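Workshop notebook, sorting project, Mon 29 June

Started late. Air line fine, emergency stop tested, both baskets on the table.

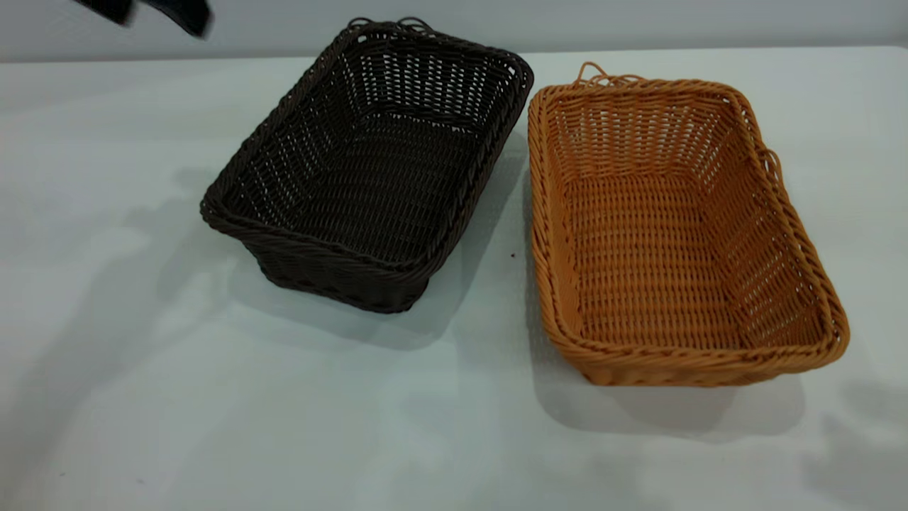
I still don't believe the number the students put on the whiteboard on the way out last week. It says the Pistix controller "learned basket sorting" and has a box drawn round it. What I have in the log is a run of good trials with the dark basket on the left, the orange one on the right, same table, same overhead lights, same person resetting. Anybody could write a script that does that with no camera at all. Go left for one class of object, go right for the other, open the fingers. Until somebody swaps the baskets and shows me the log, I'm treating the claim as "the arm can find left and right."

Said this in the group chat and got back that the Pretberg team does it the same way. Fine. I saw the Pretberg video at the regional day and they never moved their baskets either. We shouldn't be copying their test plan just because they placed ahead of us.

Plan agreed for this week, copied here so it doesn't get lost again:

Block A, baskets as they always are.
Block B, swapped.
Block C, both turned to some other angle, picked by whoever is not running the controller.
Block D, one basket only. The arm ought to stop and ask when the right one is missing. My bet is it drops the thing on the table.

11 trials per block. I know that's thin. It's what we can get through in an afternoon with resets, and it's enough to catch a controller that has memorized two spots.

What counts as a success: object is inside the right basket and the basket has not been dragged. If the fingers catch the rim and pull it along, that's a fail even if the object lands where it should. There was a long argument about this. The other side says the rules for the September round only mention the object. True, but the rules also put a second task straight after the first one, and if the basket has walked toward the edge by then we're done for.

Rims. Both baskets have the thick twisted kind, and both have little loops of strand sticking up. I don't like the loops. A fingertip going through one on the way down would hook it. Two options were raised, tape them flat or leave them. I'd leave them. The baskets at the event won't be taped by us.

Depth camera worry, not settled. The walls have an open weave and light comes through the gaps, so I'd expect the depth to come back patchy. The students say the segmentation runs on color first and only uses depth for the rim height. If so, then color is carrying nearly everything, and dark brown against orange on a white table is about as easy as color gets. What happens with two tan baskets? Ask. Get an answer in writing this time, with a file name.

Also the shadows. The left side of the table gets a wide gray one, and the dark basket is near it. Someone should check whether the mask swallows shadow as basket. I asked for the masks to be saved along with the trials and was told they would fill the disk. At 600 KB each they will not fill the disk. Turned on saving.

Speed. The config had the transfer move set to 2000 in the controller's own units, which I can't map to anything real without the Dramberg manual, and that copy has walked off. Somebody raised it from the default without a note in the log. It looks quick. I'd like it back at the default for Blocks A and B, then raised for C if all is well. The reply was that slow trials look bad in the demo. I care about the demo less than they do.

Note on the Pereyra fingers: the spare pads are in the second drawer, in the bag with the blue tie. One set only. Do not trim them. If a pad comes off in the middle of a block, write down the trial number, put in the spare, and restart the block from the beginning. Last time we carried on from where we were and the results were no use to anyone.

Resets. Same person should not reset and score. Reset person puts the baskets down by eye, no marks on the table. I was asked for pencil marks "so it's fair." Marks are how we got into this.

There are a couple of small dark specks on the tabletop. Wipe before Block A and see if they come off. If they are in the surface, log it and leave it.

Things I would accept as showing I'm wrong: Block B within 3 successes of Block A, and masks that sit on the baskets and nowhere else. I'd sign off on that and buy the pizza. I'd still want C before anybody writes the word "learned" on a poster.

To do
- speed back to default, with a line in the log saying who and why
- find the Dramberg manual or print another
- borrow a second tan basket for the color question
- score sheet: add a column for "rim touched"
- rub the box off the whiteboard, leave the number up for now
- charge the handheld stop, it was under half

Blocks A and B first. C and D whenever the reset person is free.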